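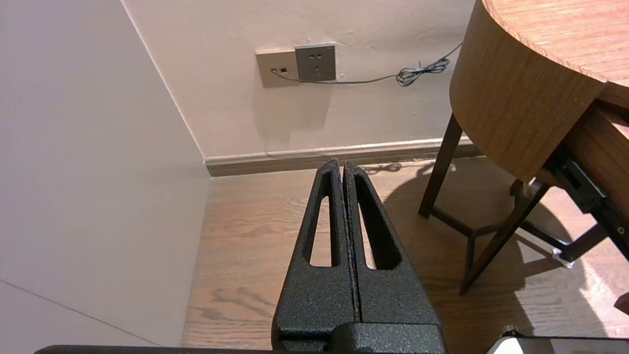
The corner by the table, sockets, scuffs and all

Jul 30, 2022

I have been meaning to write about this corner since March, when I promised myself (and you, if you were reading then) that I would do one small bit of the flat every weekend until the whole place felt like ours. Well, it's Saturday, the kettle is on, and I have finally got down to floor level and had a proper look.

There are two square plates side by side on the wall, and they don't match. The left one is a sort of champagne colour and takes the thin grey cable, and the right one is a much darker grey-brown and is the ordinary socket. I must have walked past them every day for 9 months without seeing it! Now of course I can't see anything else. I went through the whole Brulent catalogue after supper last night, all 133 pages of it, looking for a pair in one finish, and the nearest I found was a shade they call Kallio, a bit warmer than the dark one. I've sent off for a sample and we shall see.

The cable is the bigger nuisance. It runs along under the socket and off to the right, gets itself into a little tangle, then climbs up behind the wooden table. I have bought 3 stick-on clips from Parkley and I'm hoping to coax it down along the top of the skirting, where the beige moulding ought to hide it nicely enough. If anyone has tried the Tisero ones and found they come off without taking the paint too, do please leave me a comment.

As for the paint, it's that pinkish cream I've grown rather fond of, so I'm only going to touch up the scuffs. The skirting stays brown. I did think about white for a week or so, but then I look at the floorboards with all their knots and grain and I think no, leave it be, they get on well together.

Next weekend the table comes out from the wall so I can dust behind it, which I am not looking forward to one bit.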